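4.2 Open day demonstration

The second demonstration was held in February, in the bedroom of the Wurkum test apartment. Khanyisile Zulu gave a short introduction, and visitors then tried the hand-held grippers in pairs - one on each side of the bed. In all, 41 people took part.

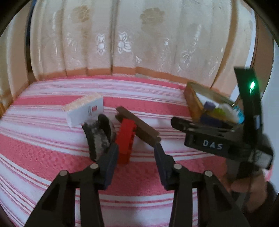 Figure 3. Tidying task on the bed, with two hand-held grippers and a shallow wooden box.

Each pair had three minutes and was free to choose the order of objects. Almost 19 visitors asked to try again. Their second attempts are left out of the analysis.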